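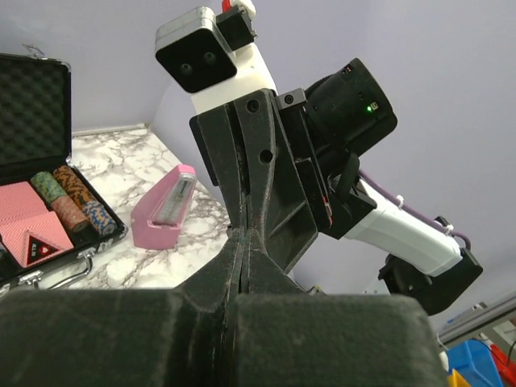 ## Small screws that come loose

Screws in kitchen things work loose slowly, and you notice it only when the handle turns in your hand. I check mine every Wednesday evening, before I wash the floor. It takes 4 minutes.

- Use a screwdriver which fills the whole slot or cross. A too small one eats the head, and after this the screw is very hard to take out.
- If the screw sits deep in a hole, clean the hole first with a dry toothbrush. Old flour and grease stop the screwdriver from going down fully.
- Pan handles: tighten when the pan is cold. Stop when you feel resistance – one more turn can crack the plastic.
- Cupboard hinges: hold the door with your knee or ask somebody to hold it. Tighten the top hinge first.

## When the hole is too wide

Put a wooden matchstick with a drop of wood glue in the hole, break it level and leave it for 12 hours. My neighbour Eyerusalem Ayele uses two toothpicks instead and her drawers are still fine.

## Scratches and dust

Black plastic shows every scratch. A little cooking oil on a soft cloth makes them less visible for some weeks, but wipe it well or the dust will stick. For the narrow gaps I fold a piece of thin card inside the cloth and pull it through slowly.

Do not use the rough side of the sponge on shiny parts. I did this with the lid of my Pondetti kettle and it stayed grey.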